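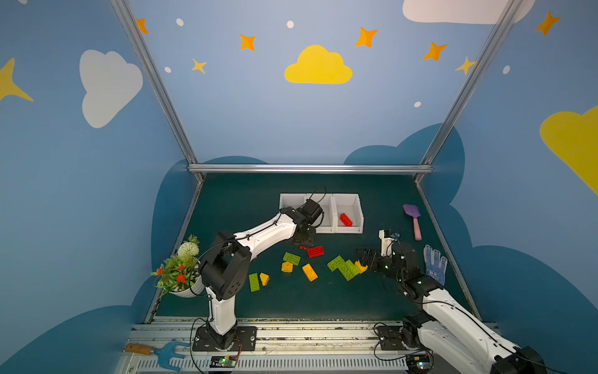 Inspected by Eyerusalem Ayele and Gadisa Adugna | Posted March 2025 | Filed under: Timber Gates and Shrines

Monell Hill Shrine Gate, Jonville: Visitor Safety Checklist

Scope: main gate, approach steps, offering area. The inner hall has its own sheet. Ratings are OK, Watch or Repair.

1. Main pillars, base
Rating: Watch
Soft wood on the north pillar at ground level, downhill side. Probe entered 16 mm. South pillar sound.

2. Crossbeams and wedges
Rating: OK
Wedges tight. Old split in the lower beam unchanged from the December sheet.

3. Rope and paper streamers
Rating: Repair
Rope frayed at the left tie. Replace before the spring rite. Abrehet Wako has the spare, already blessed, so no further ceremony is needed.

4. Name tablet
Rating: OK
Both brackets firm. Gilding loss is cosmetic and not scored.

5. Approach steps (264)
Rating: Watch
Moss on the shaded flight. 2 treads rock underfoot; both marked with chalk. Bed in mortar, do not shim.

6. Handrail
Rating: OK
Bottom post repainted. No movement under side load.

7. Candle stand and incense burner
Rating: Repair
Sand level low. Drip tray missing. Keep candles unlit until the tray is replaced.

8. Water basin
Rating: OK
Drain clear. Ladles to be scrubbed weekly.

9. Lanterns
Rating: Watch
Cap stone on the upper east lantern sits off center. Keep visitors back until it is reset.

Comments

Bjartur Baldursdóttir: Item 1, was the probe taken level or angled? The last sheet did not record it.

Gadisa Adugna: Level. Angle will be noted from now on.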